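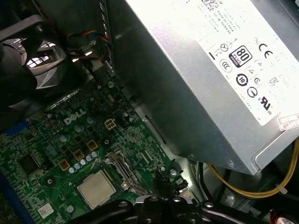
Gredgate produced-water readings, README

Last touched in February. Read this before you load anything, there are traps.

What it is

Water quality readings from wells and ponds near gas drilling sites in the Clomby basin. One row per sample. 1,002 rows in the main table, 277 sampling points. Mostly groundwater wells on private land, plus lined ponds where the drillers keep flowback water before it gets trucked or reused. A few stream points, added late, see below.

Put together to look at salt, barium and methane near pads. Not put together for health advice. Please don't use it to tell a landowner their well is fine.

Files

readings.csv, main table
points.csv, one row per sampling point, joins on point_id
pads.csv, drilling pads, location blurred (see Privacy)
lab_notes.txt, free text from the lab, messy, worth reading
besum_config.ini, settings for the cleaning step

Columns in readings.csv

point_id: text, matches points.csv
visit: integer, 1 is the first visit
season: wet or dry. The dry season label follows the local calendar, not rainfall
chloride: mg per liter
barium: mg per liter
methane: mg per liter, blank where not tested. Blank is NOT zero
cond: conductivity, microsiemens per cm, field meter
ph: field meter
flag: see Flags
depth_class: shallow, mid, deep. From the owner if there was no well log, so take it with salt

No timestamps on purpose. Visits are in order within a point, but visit 2 at one point can be months off from visit 2 at another. Don't line them up.

How samples were taken

Wells: purge until conductivity settles, then fill. Bottles for metals got acid in the field. Methane bottles filled under water with no headspace, capped, kept cold. Early on a few methane bottles came back with bubbles, those are flagged M.

Ponds: dip sampler from the bank, one spot per pond. So no idea about layering. Ponds are salty at the bottom and fresher on top after rain, the numbers here are top water.

Streams: grab sample mid channel. Only low flow so far.
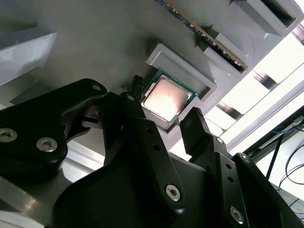
Aranda wrote back after the first release that the pond chloride values looked far too low for flowback, and asked if we had mixed up dilution factors. Fair question. We checked. For one lab batch the factor had been left off, fixed in this version, rows carry flag D. The rest of the low ones are real as far as we can tell, top water after rain again.

Flags

B: field blank for that trip was above detection limit for at least one metal
D: dilution factor corrected after the fact
H: hold time went over
M: bubble in methane bottle, value probably low
P: pump running before we got there, purge time unknown
Empty flag means nothing known to be wrong. Doesn't mean nothing is wrong.

Rows can have more then one flag, joined with a plus sign, like B+H.

Cleaning

Done with Besum, our own script, runs on a laptop in a few minutes. Steps:

1. Read raw lab sheets, drop header junk.
2. Match bottle labels to point_id. Labels that could not be matched go in a reject file, not shipped.
3. Convert units. One lab sheet mixed micrograms and milligrams in the same column. Caught by hand.
4. Values under the detection limit are kept as half the limit. If you hate that, the limits are in besum_config.ini, so you can put your own rule in.

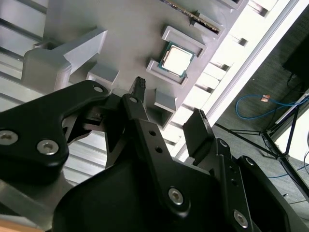 5. Merge field meter values. If meter and lab conductivity disagree by more than 200 we keep the lab one and leave the meter one in lab_notes.txt.
6. Write out the CSV files. UTF-8, comma, decimal point.

No outliers removed. There are some ugly barium numbers in there. Leave them in or take them out but say which.

Known problems

Points cluster near roads, because that's where we could drive. Steep ground in the north of the basin is close to empty.

No baseline. Drilling had already started at most pads when sampling began, so you can't do a clean before and after. You can compare near and far, with care. The basin has natural methane in shallow water and old salt springs too, so near does not mean caused by.

Owners said yes or no to sampling. People with bad tasting water said yes more often, we think. That pushes the numbers up.

Only 3 visits per point at most. Many have one. Don't fit trends.

Nothing on fracturing fluid additives. We asked, no list given. Nothing on radium either, lab could not do it at the volumes we had.

Privacy

Well locations are snapped to a coarse grid. Pads too, otherwise you could work back to the houses. Distance from well to nearest pad was worked out before snapping and is in points.csv as dist_class. Use that one, dont compute your own from the grid, it will be wrong.

Exact coordinates not shared, please don't ask for them.

Using it

Free for research and teaching. Credit "Gredgate produced-water readings" and say which version. If you publish a map, keep the grid.

Changes

v3: dilution fix, stream points added, flag P added
v2: unit fix for the mixed sheet, duplicate rows out
v1: first release, don't use

To do

radium, if we find a lab
second pond depth
high flow stream samples
write up the reject file propperly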